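Tollmont Appliance Support
Portable dehumidifiers / Ulla range
Subject: Ulla 12 shows "tank full" with an empty tank; rattle on start-up
Status: Closed – resolved
Opened: 13th June
Category: Collection and drainage
Reported by: Facilities Office, Stolden Records Store
Assigned to: Second-line support

Initial report

We operate an Ulla dehumidifier in the lower document room at Stolden. The room is used for boxed paper files and has no outside window. The unit stands on a level concrete floor, clear of the shelving on all sides, and is set to continuous running during working hours.

The tank light has begun to come on while the tank is empty or very nearly so. When the light comes on the compressor stops and the fan follows shortly afterwards. Removing the tank and pushing it back sometimes clears the light, but it returns before the end of the same morning. There is also a rattle on start-up, which seems to come from the area above the tank and stops once the fan has settled.

The room reading has risen to more than 70 per cent relative humidity with the unit stopped. Our own limit for this store is considerably lower and we should be grateful for early advice. The unit is out of its original warranty period but is covered by the service agreement held through Nzioka.

First reply from support

Thank you for your report. The agreement has been confirmed and this ticket will be dealt with under it at no charge, with the exception of consumable parts.

Please carry out the following checks in the order given and report the result of each.

Switch the unit off at the control panel and then at the wall. Leave it to stand before removing any cover.

Take out the tank, empty it and look at the float. The float should swing freely on its pivot and drop back under its own weight. If the float arm is bent, do not attempt to straighten it.

Wipe the two contact points on the rear lip of the tank with a dry cloth.

Confirm that the tank is the one supplied with the unit. Tanks from the earlier Ulla series will slide in but do not sit at the correct height.

Refit the tank, restore power and note whether the light comes on immediately, after a delay or not at all.

Please also state whether the unit has been moved or tipped in recent weeks.

Customer update

The checks have been completed. The float moves freely and is not bent. The contacts were slightly dull and have been wiped. The tank is the original and carries the same serial label as the base.

The light did not come on when power was restored. It came on later in the morning, as before, with only a shallow covering of water in the tank. We therefore do not consider the float or the contacts to be the cause.

The unit was moved during the re-laying of the floor covering in the adjoining corridor. It was carried upright by two members of staff and, so far as we have been told, was not tipped or dropped. The rattle was first mentioned after that move, although we cannot say with confidence that it was not present earlier. The corridor works produced a good deal of dust, and the door to the document room was propped open for part of that time.

Second reply from support

Thank you. The delay before the light comes on suggests that water is not reaching the tank by its normal route. On this model, water that is held back above the tank can trip a second sensor, and the control panel shows the same light for both. The user handbook refers only to the float, and we have asked for the wording to be reviewed.

The part to be examined next is the white moulded insert above the tank opening. It may be removed by the customer without tools. Press both side clips inwards, support the insert from below with the other hand and lower it straight down. It should not be twisted. Place a towel beneath it, as a small quantity of water may be retained.

Once the insert is out, please check that its walls are free from cracks, that the channels are clear along their full length, and that the foam pad behind it has not slipped. The pad is grey, and should lie flat against the rear of the cavity. A pad that has folded over is a known cause of rattling on start-up.

Please do not use a knife, a wire or any solvent on the insert. Scratches in the channels will hold dirt and the fault is likely to come back.

Customer update

The insert has been removed in accordance with the instructions. Both clips released without force and neither appears damaged. There was a little water on the towel.

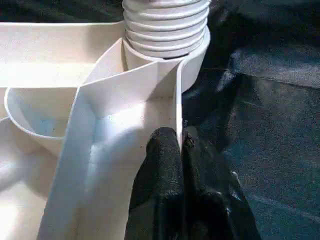 The foam pad had slipped, as support suggested. Its upper corner had folded forward and was resting against the back of the insert. We have pressed it flat and it has stayed in position since. The insert itself appears sound so far as we are able to judge. A soft diagonal crease runs across the tall divider wall, with a few tiny dark specks on the surface lower down, and we should like to know whether the crease is a feature of the moulding or the beginning of a crack. We would also ask whether the ribbed column standing in its collar is meant to be taken out for cleaning. We have not tried to remove it.

The unit remains switched off. A borrowed unit is in use in the document room for the time being, but it must be returned shortly to the department that lent it.

Third reply from support

The insert is a single moulding and the ribbed column must not be pulled or turned. The grooves between the ribs may be cleaned with a soft brush. An old toothbrush is suitable if it has been rinsed free of toothpaste.

A change of angle in the face of the divider wall is normal on this part, and the line left by it can look like a crease under side lighting. A crack would usually catch a fingernail drawn lightly across it. Please carry out that test. If the nail catches at any point, stop and let us know, and a new insert will be ordered through Nzioka.

Dust of the kind described in your earlier update can gather in the round recess and in the curved channels and set into a thin paste when it becomes damp. It is not always easy to see against a white surface. The following procedure should be used.

Fill a bowl with lukewarm water and a small amount of ordinary washing-up liquid. Do not use water hotter than hand temperature.

Soak the insert for 70 minutes, turning it over once.

Brush the recess, the flat ledges and the channels, working towards the outlet in each case. Pay attention to the foot of the column where it meets the collar.

Rinse under a gently running tap. Water poured into the recess should run away promptly and leave no standing pool.

Stand the insert on a clean towel until dry. Do not place it on a radiator.

Before refitting, check the foam pad once more. Offer the insert up level and press until both clips click. If only one click is heard, take the insert down and begin again – forcing the second clip is the most common cause of breakage.

Customer update

The fingernail test was carried out along the whole of the line and the nail did not catch. We have accepted that it forms part of the moulding.

The insert was soaked and brushed as directed. A quantity of fine grey sludge came away from the channels, more than we had expected from the appearance of the part before washing. One channel would not run freely on the first rinse and needed a second brushing. After that, water poured into the recess drained at once.

The insert was refitted and both clips were heard. The unit was returned to the document room and switched on the following morning. There was no rattle on start-up. The tank light has remained off and water is collecting in the tank at what we understand to be the usual rate. We would prefer to keep the ticket open until the tank has filled and been emptied in the normal way.

Fourth reply from support

The ticket will be kept open as requested. Please clean the air filter during this period, as any dust that has reached the insert will also have reached the filter. It may be vacuumed on the outer side only.

Final customer update

The tank has filled and the light came on at the correct level. It went out when the tank was emptied and refitted. The filter was heavily coated and has been cleaned. The room reading is back within our limit and the borrowed unit has been returned. We have no objection to closure.

Closing note

Cause: drainage channel partly blocked by building dust; foam pad displaced, probably during movement of the unit.
Action: insert removed, soaked, brushed and refitted by customer; pad repositioned; filter cleaned.
Parts supplied: none.
Advice given: repeat the insert clean in September, and keep the unit switched off and covered during any further works in the corridor.
Handbook query: passed to product documentation, reply awaited.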